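About Povham

Povham sorts, cleans and sends out secondhand toys. We started in February with 2 rented rooms above a tile shop and the firm belief that people would give us nice wooden trains. They gave us everything else.

Iara Bravo runs the sorting floor. Her rule is that a thing goes in the bin first and gets an opinion later, which is how a tennis ball ends up next to a bowl, and why our price list has a heading called Sea Creatures, Misc. Santino Quiroga wrote that list and stands by it.

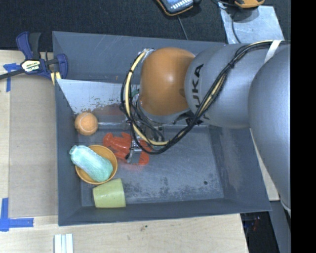
Whatever passes Iara's check is washed, bagged and shelved by Chang-ho Moon, who came to us from Furukawa Linen and still folds things that don't need folding. Odd pieces go into mixed boxes, sold by weight to preschools, theater groups and one dentist. Sets go out whole or they don't go out – we learned that from a customer in Utberg who was short one giraffe and wrote to us four times.

We keep up to 4,000 pieces on the shelves and ship 200 boxes in a good month. In a bad month we reorganize the shelves.

Donations are welcome at the side door on Giltine Street. Please empty the batteries out first, and please, no more jigsaw puzzles in sandwich bags. For wholesale orders ask for Zulema Zúñiga. For complaints, also Zulema, but after lunch.

Page last updated 2019-06-12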